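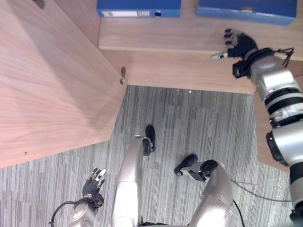

Right hand at the shelf ledge, left hand open, seen from the robot's head. Both wrist cables run in loops outside the forearms.

Holleck five-finger hand kit, left and right
Reviewed by Bilal Abu Hammour, 1/29/18

I bought the pair to replace the simple two-jaw grippers on the Landeg humanoid we are building at Zakgate, the shared workshop I belong to. The price was $3,377 for both hands with the wrist adapters. The control board is sold separately for $301, and you need it unless you plan to write your own finger driver. The product page lists it as an option. I would budget for it from the start.

Assembly

The hands come with the palms closed and the fingers loose in bags. Each finger is pinned at the joints, tensioned, and then fitted to the palm. The printed instructions cover this well up to the thumb. The thumb gets one drawing, and the drawing shows the right hand only. I put the left thumb in backward the first time and had to pull the tendon out again to fix it.

Total build time was 34 hours over a few weeks of evenings. Someone who has built a tendon hand before would be faster. You will want a good set of small hex drivers, tweezers, and a tray with a lip. The pins are short and they roll.

The adapters bolted straight to the Landeg forearms with no drilling. I had expected to make a spacer and did not need one.

Cables

My main complaint is the cable. The exit is at the side of the wrist, and the supplied lead is too long to lie flat and too stiff to fold back on itself. It ends up in a loop outside the forearm, on both sides. When the arm works near furniture the loop is the first thing I worry about. It has snagged on a drawer pull twice. It came out of the connector once, and the connector has no latch.

I tried Plalasel spiral wrap, which is decent stuff, but it made the lead stiffer and the loop got bigger. Clips along the forearm help as long as you leave slack for wrist rotation. A right-angle plug would solve most of this, and I have written to Holleck to ask for one. No answer yet.

In use

We run the hands at a wooden desk with a ledge across the back. That makes a useful test because the hand has to come in at an angle and the fingers have to clear the front of the ledge. The old grippers were too wide for this. The Holleck fingers are slim enough to fit, and you can set the thumb low and bring the fingers down from above.

Grip strength is fine for file boxes, cups, and hand tools up to the size of a medium screwdriver. It is not fine for anything heavy with a smooth surface. A full water bottle slides. Thin sheets of paper are hit or miss – mostly miss with the left hand, which I put down to my own tensioning.

I logged 1,912 open-and-close cycles on the right hand before the index finger started to lag. Retensioning took a few minutes once the palm cover was off. The cover screws go directly into plastic, so I would not want to do this every month. Threaded inserts would be a cheap improvement.

Noise is low. The old grippers whined whenever they held a position and these only click a little at the end of travel.

Software

The board talks over serial and the command set is short. You can move each finger separately or send a stored pose. Ten poses are stored at the factory and you can overwrite all of them. There is no force reading, only position, so the hand does not know what it is holding. I watch the position error and treat a large one as contact. It works well enough for boxes.

Support for the Landeg controller was added in the September firmware. Check the version on the board when it arrives. Mine was older and would not respond until I updated it.

Would I buy it again

Yes, for light work on a robot this size. If your arms pass close to shelves or handles, order the forearm clips at the same time. I gave it four out of five, and the missing point is for the cable.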